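共有工房Flilham 双腕ロボット製作メンバー募集(2019年の製作分)

更新:1/8/19

Flilhamの奥の区画で、双腕ロボット「Tautahi」を作っています。会社の事業でも大学の研究でもなく、工房の会員が仕事帰りや休みの日に集まって進めている製作です。腕が二本そろって動くようになってから作業が一気に面白くなり、そのぶん手が足りなくなりました。一緒に作ってくれる人を募集します!

いま取り組んでいること

目標は「ふつうの事務家具を、ふつうのまま扱えること」です。取っ手に印を貼ったり、扉を軽いものに替えたりはしません。引き出し、扉、棚の中のファイル。人が毎日なんとなく触っているものが、ロボットにはとにかく手ごわいんです。扉は蝶番を中心に弧を描いて動くので、手首の向きを途中で変えていかないと指が取っ手から外れます。この弧の計算と実際の動きのずれを詰めるのが、冬のあいだの主な仕事になります。

制御ソフトは自分たちで書いていて、名前はKandosauといいます。左右の腕を別々に動かす部分はだいぶ安定しました。両腕を協調させる部分はまだ荒削りで、ここを触りたい人は大歓迎です。

募集する役割

機構担当
指先まわりの設計と組み立て。指先パッドの形状は試作を重ねている最中で、3Dプリンターの出力品は300個を超えました。使えたものはそのうちのわずかですが、箱に全部とってあります。新しく入った人にはまずこの箱を見てもらいます。

制御担当
KandosauはPythonとC++で書いています。どちらかが読めれば十分です。ロボットの経験は問いません。ウェブの仕事をしている人が入って、ログの見やすさが別物になったこともあります。

配線・電装担当
手首から先のケーブルの取り回しをやり直したいと思っています。はんだ付けと圧着が苦にならない人、束線バンドの向きが気になってしまう人、ぜひ。

試験・記録担当
動作を繰り返し試して、結果を表にまとめる役です。地味に聞こえますが、いちばん発見が多い持ち場です。扉の開閉課題は536回分の記録があり、失敗の分類もここから生まれました。プログラミングは必要ありません。

参加の条件

18歳以上で、月に二回ほど工房に来られる方。Flilhamの会員でない方は、参加が決まってから会員登録をお願いします。工具講習を受けていない方には、初回に講習の時間を取ります。報酬はありません。交通費も出せないのですが、部品代は製作費から出しますし、自分の案を試すための部品も月100ドルまでなら相談なしで買ってかまいません。

設計データとコードは全員で共有し、製作がひと区切りしたところで公開します。自分の担当分をブログや発表で使うのも自由です。

最近の課題:両開きの書庫

年明けから使っているのは、木目の両開き書庫です。右の扉に小さな丸い鍵穴と縦長の金属の取っ手がついていて、中は棚板で上下に分かれています。上の段に寝かせて置いた青いバインダーをどうつかむかで、意見が割れています。天板がすぐ上にあるので、指を上から入れる余裕がほとんどありません。背のほうから挟むか、少し手前に引き出してから持ち直すか。新しい人の案も聞きたいところです。

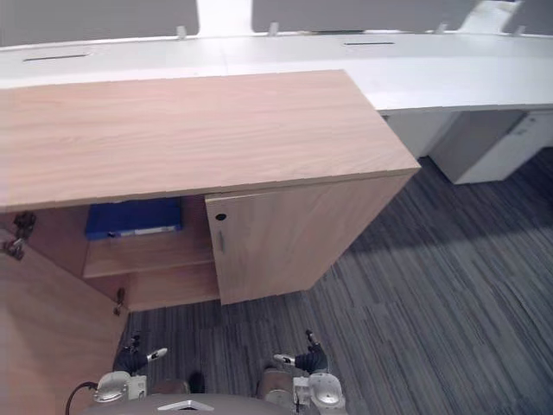 見学会

応募の前に、一度見に来てください。1月中に二回、Plollholm館の一階で見学会を開きます。動いているところを見て、手を動かしたくなったらその場で申し込めますし、見るだけで帰っても大丈夫です。床はタイルカーペットなので履き替えは不要です。ロボットの可動範囲に入るときは、必ず非常停止ボタンを持った人に声をかけてください。長い髪はまとめ、マフラーや首から下げる名札は外してもらいます。

応募方法

Flilhamの受付にある申込用紙に記入するか、会員ページの「製作グループ」からTautahiを選んで送ってください。書いてほしいのは次の内容です。

希望する役割(二つまで。迷っていれば「未定」で可)
来られる曜日と時間帯
これまでに作ったもの、直したもの(200字以内。自転車でも棚でも編み物でも)
やってみたいこと

人数は各役割で一人か二人を考えています。返事は一週間以内に差し上げます。希望が重なった場合は、来られる時間帯を見ながら相談して決めます。

質問も同じ窓口で受け付けています。工房にいるときなら、奥の区画に直接声をかけてもらってもかまいません。腕が動いている最中だけは、止まるまで少し待ってください。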